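OK so I took Friday off work to go to the open day at Drollura, the robot lab out past the rail yard in Barnham, and I have thoughts. Thread time.

I found out through my neighbor's kid, who saw a flyer at the library. Free, sign up online, 70 spots. I got one of the last ones and told absolutely everybody at work (sorry everybody).

First impression: way smaller than I pictured! It's one floor of an old office building. There's a front desk with a bowl of mints, a hallway with very squeaky floors, and then you turn the corner and there are robot arms.

They split us into groups and ours got Huguette Bodin as a guide. She runs the assembly team and she talks FAST. Within a minute she'd told us she started out fixing vending machines and that she doesn't like the word "smart" for anything with a plug on it. I would've followed her anywhere.

We had four stops on the tour and the one I came for was the desktop computer station. I built my own PC in college and put the memory in backward (tried to, anyway, pushed really hard, felt sick about it for a week). So I had a personal stake in this one.

The job at this station is putting parts into an open tower. Memory, processor, hard drive, all the stuff I sweated over on my dorm room floor. Pics!

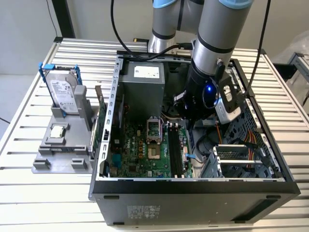
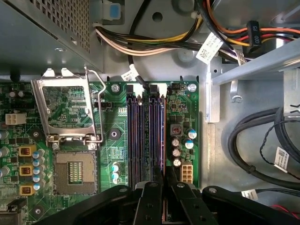
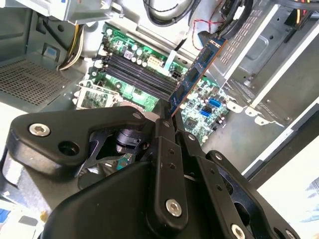
Somebody in our group asked why on earth you'd pick old office computers for this, and Huguette lit up. She said they're cheap, there are tons of them, and everything inside is a slightly different kind of annoying. Cables flop around. Latches want to be pushed just so. A person feels all that with their fingertips and never thinks about it.

She said memory sticks were the thing that nearly broke the team last winter. You have to line it up, then push harder than feels polite, and the machine has to know the difference between "harder" and "stop, you're crooked." I felt very seen.

I asked how many tries it takes to get good at one part. She said they logged 2,000 tries on memory alone before she'd let visitors anywhere near the station. I gave up on my own PC after three and called my uncle.

Also learned: they do a lot of the setup by hand. Every screw you'd drop in the carpet, a human at Drollura has dropped too. There's a magnet on a string hanging by the door and it looked well used.

A boy in the group, maybe 10, asked if it could fix his Xbox. Huguette asked what was wrong with it. He said his sister. Best moment of the day, no contest.

The other stops, quickly. There was a cable sorting one (fine, kind of slow), a talk from a guy at Baudry, who make grippers and came over from Tardale for the day (good slides, bad microphone), and a table where you could drive a little arm yourself with a joystick.

I drove the little arm. I was supposed to stack foam blocks and I got two. The woman after me stacked the whole set and then waved the arm at us like she was in a parade. I'm fine about it.

Stuff to know if you're going to the next one, which Huguette said will probably be in October:

Park behind the building. The front lot has 16 spaces and they were gone before I got there. I circled the block like a shark.

Wear real shoes. They turned away a guy in flip-flops and he had to go buy sneakers. He made it back for the last group and got a round of applause.

Each tour is 40 minutes but you can hang around after and ask questions, and you should. The staff were so nice about it, even with me, and I had a list.

Bring a snack too. The mints are the only food in the place and I ate kind of a lot of them.

Anyway I got home and pulled my old PC out of the closet. There's an empty memory slot in there and I'm feeling brave. Will report back if I get it in the right way around this time!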